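How Do You Teach a Robot to Do Laundry?

Picking up a sock is easy for you. You don't think about where to put your thumb or how hard to squeeze. A robot has to work all of that out, and clothes make it difficult. A cup keeps its shape when you lift it. A sweater folds, stretches and hangs down in a new way every time.

The Lungu project set out to see whether a robot could learn laundry by copying people. A person moves two robot arms by remote control and does the job from start to finish. The computer saves what the cameras see and how the arms move. One complete try is called a demonstration.

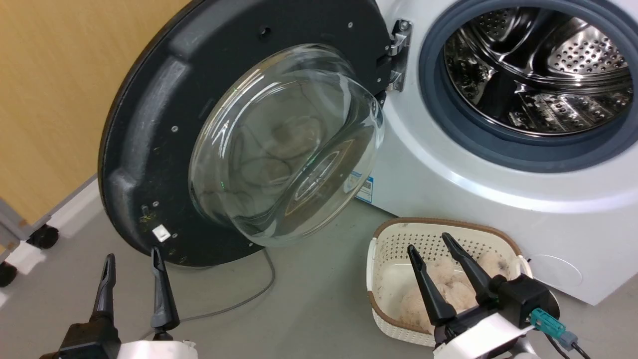
The team collected 1,864 demonstrations. Then a computer program studied them, looking for patterns. When the clothes are here, the arm goes there. When the fingers are around the cloth, they close. This way of teaching is called imitation learning, and it is a little like learning a dance by watching someone else do the steps.

Next came the test. The robot had to work by itself, with no person moving the arms. The team gave it 474 tries at moving clothes between a basket and a washer. They used 4 kinds of clothing, and 3 of them were not in the demonstrations at all. Scientists do this to find out if a robot has learned the job or has only memorized what it was shown.

The robot did best with small, thick things. Long sleeves were the hardest part. Sometimes a sleeve caught on the edge of the basket, and the robot kept pulling. It had seen very few demonstrations where something went wrong, so it had not learned how to fix the problem.

For the next round, people will make some mistakes on purpose and then correct them, so the robot can copy that too.

Words to know

Gripper: the part of a robot that holds things, like a hand.
Demonstration: one try at a job, done by a person for the robot to learn from.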